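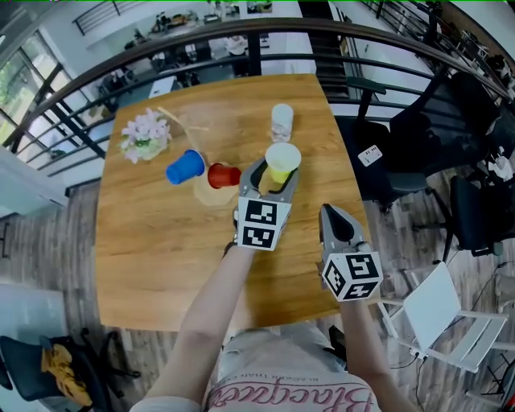
Fig. 7.0 A yellow paper cup on a wooden table, held in the fingers of a grey gripper.

Chapter 7
Customer money: who holds it, and whose is it?

Before you start

You'll need chapter 4 (ledgers and wallets) and the bit of chapter 6 on insolvency order. If you skipped the insolvency bit go back. Most of this chapter falls over without it.

By the end you should be able to:
say what safeguarding means and how it differs from a deposit guarantee
read a custody clause and spot who owns the coins
do a simple daily reconciliation by hand
explain to a customer, in plain words, what happens if the firm goes under

Key terms: safeguarding, segregation, commingling, omnibus account, shortfall, reconciliation, title transfer, trust. Definitions at the point of use, not in a list at the back.

7.1 A slow morning at Canthorpe

Canthorpe was a small exchange. Customers paid in ordinary money, bought tokens, mostly left them there. The app showed a balance. People took the balance to be theirs, as you would.

One morning in July withdrawals slowed. By lunch they'd stopped. The firm put up a notice about maintenance. Ourania Lambrakis, who ran a shop and kept her tax money on the app, had 2517 showing in her account. She could see it. Couldn't move it.

What did she have? Three possible answers, and the whole chapter hangs on them.

First – she owned particular tokens, and Canthorpe was only looking after them. Then they are hers and the other creditors can't touch them.

Second – she owned a share of a pool, along with every other customer. Then she gets her share of whatever is in the pool. If the pool is short, so is she.

Third – she owned nothing but a promise. She'd lent to Canthorpe without noticing. Then she queues with the landlord and the phone company.

The screen looks the same in all three cases. Keep that in mind. A balance is a record of what the firm says it owes, and the record doesn't tell you what kind of debt it is or wether there is anything behind it.

7.2 The words that decide it

Start with the terms of service. Canthorpe's ran to many pages, and the clause that mattered was near the end:

"The Customer transfers to the Company all right and title in Digital Assets credited to the Account, and the Company shall owe the Customer an equivalent amount."

Read it twice. "All right and title" – gone. "Owe an equivalent amount" – a debt. That's answer three.

Compare the clause used by Onberg, a payments firm in the same town:

"Onberg holds Customer Assets on trust, separate from its own, and shall not lend, pledge or use them."

On trust, separate, no lending. Answer one or two, depending on whether each customer has an own wallet or shares one. Onberg used a shared one (an omnibus account), so answer two.

A warning. Good words are not enough by themselves. If a firm says "on trust" and then tips everything into the account it pays wages from, a court may have a hard time finding the trust property at all. That's commingling. Words first, then conduct. You need to check both.

7.3 Segregation in practice

Segregation means customer money sits apart from firm money. Separate bank account, separate wallets, named properly, and nobody in the firm able to dip in on their own.

Things that commonly go wrong:

Fees left in the pool. The firm earns its cut but doesn't take it out. Sounds harmless, even kind. It mixes firm money with customer money and muddies the trust. Take fees out promptly, on a fixed timetable.

Timing gaps. Customer pays in by card, firm credits the app at once, bank pays the firm later. In between there's a balance with nothing behind it. The firm has to fund the gap from its own money or wait.

Borrowing for a day. Someone in treasury needs cash until the afternoon. It gets put back. It's still misuse, even if it gets put back.

Network fees. Moving tokens costs something. If the cost comes out of the pool and isn't topped up, the pool drifts short by small amounts. Small amounts add up.

7.4 Reconciliation, first look

Two figures. What the ledger says customers are owed. What is really there. Compare them every day.

Worked example. Vrettos is a tiny wallet provider with 2 customers.

Owed to customer A: 1000
Owed to customer B: 1000
Total owed: 2000
Held in the safeguarding wallet: 2000

Matches. Sign it, date it, file it.

Next day customer A asks for the lot, and the firm pays out of the wrong wallet – its own.

Total owed: 1000
Held in the safeguarding wallet: 2000

Now there's a surplus. Students tend to relax at a surplus. Don't. It means firm money is sitting in with customer money, and it means a control failed. Find the cause, write it down, move the 1000 out to the firm's own wallet the same day.

A shortfall is worse. Top up from the firm's own funds straight away and look for the cause afterwards. If it can't be topped up, tell the regulator. Chapter 9 covers what to say and how fast.

The person who moves the money should not be the person who signs the reconciliation. In a very small firm this is awkward, and an outside bookkeeper may be needed for the second signature.

7.5 Not a deposit guarantee

Customers mix these up all the time, and some adverts help them to.

A deposit guarantee pays out when a bank fails, up to a limit, from a scheme. Safeguarding doesn't pay out anything. It only keeps a pot aside. If the pot is full, customers get their money, less the cost of handing it out, and it can take a long while. If it isn't full, they share the loss. No scheme steps in behind, unless local law says otherwise.

Skirkura, a savings app, wrote "your money is fully protected" on its sign-up page. Sofia Karras, its compliance lead, had it changed to "your money is kept in a separate account". Duller. Also true, and the firm could prove it.

Stop and check

Rewrite Canthorpe's clause so that the customer keeps title. Keep it under forty words.
Draw the flow of a card payment from customer to pool. Mark the point where a timing gap can open.
Go back to Ourania's balance. List the documents you'd ask for before telling her which of the three answers applies. The terms are only the first.

Next: 7.6 takes omnibus accounts properly, with the sharing rule for a short pool. Have a calculator handy.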